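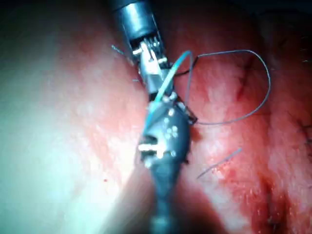

Reports > Cross-Line Medical Access > Progress report, second period

The crossing agreement for medical staff between Revberg and the Canelico district held for most of this reporting period. The Revberg side opened the checkpoint to named doctors and nurses in the first week, as promised, and the Canelico side followed eight days later. Most of the work covered by the grant is plain clinic work: vaccinations, blood pressure, insulin, prenatal visits. Surgical patients are a smaller group and a harder one, because the equipment they need is on one side only. Jointed metal jaws holding a thin thread of suture are routine at the Revberg hospital and out of reach for a patient in Canelico who has no exit paper. The surgical referral list was therefore the main subject of our talks with both administrations.

Crossings

We recorded 343 crossings by medical staff, against a target of 300. Patient crossings came to 130, which is below target. The shortfall is nearly all from July, when the Canelico administration stopped accepting the old residence booklets as proof of identity and did not say what it would accept in their place. Patients were turned back at the barrier with valid appointments. Lâm Cao met the deputy head of the district office twice and got a written list of accepted documents. The list was posted at both barriers and patient numbers recovered, though they have not reached the level of the first period.

Opening hours are still a problem. The checkpoint closes at 4 p.m. and the bus from the Revberg hospital gets in at 3:40. Any delay on the road means an overnight stay that the patient has to pay for. We have asked for 6 p.m. closing and were offered 5 p.m. on a trial basis, start date not yet set.

Detentions

Two staff members were held during the period. A nurse was kept for five hours over an expired stamp and released without charge. An ambulance driver was held overnight after taking the lower road, which is not on the agreed route. In both cases the hotline worked in that someone picked up. In the second case the person on duty had no authority to act and it took until morning to reach someone who did. Radomir Nikolaidis has since asked both sides to name a night officer. Revberg has done so. Canelico has not.

Neither case was reported in the press at the time. The driver's was later raised in the Revberg assembly by an opposition member, who called for the agreement to be suspended. The motion did not reach a vote. We gave the assembly clerk a one-page factual note and made no public statement.

Dialogue meetings

Three of the four planned meetings took place, all at the Pundico guesthouse, with 80 participants in total. The fourth was called off by the Canelico delegation over wording on the invitation, which used a place name they object to. Waraporn Thongdee has redrafted the invitation with no place names except that of the guesthouse, and the text has been cleared by both offices. We expect to hold the meeting early in the next period.

Discussion at the second meeting was difficult. Several Revberg participants wanted to take up missing persons, which is outside the agenda. The facilitators allowed 40 minutes for it and then moved on. Two participants left and one came back after lunch. We would like the funder's view on whether missing persons should get a session of its own, as it will come up again either way.

Spending

Spending is under budget on transport and over on translation. All written material now has to be issued in both languages on the same day, and this was not foreseen in the proposal. We ask permission to move the unspent transport money to translation. Ming-te Fang has sent the revised table separately.

Staff

Faustino Sandoval took over as field coordinator. The post of liaison assistant on the Canelico side is vacant again. Two candidates withdrew after being questioned by the district office.

Next period

Trial of later closing time. Night officer on the Canelico side. Fourth dialogue meeting. Agreement on a standing exit paper for surgical patients, valid for 90 days in place of the present single crossing. A draft is with both administrations and Revberg has returned comments.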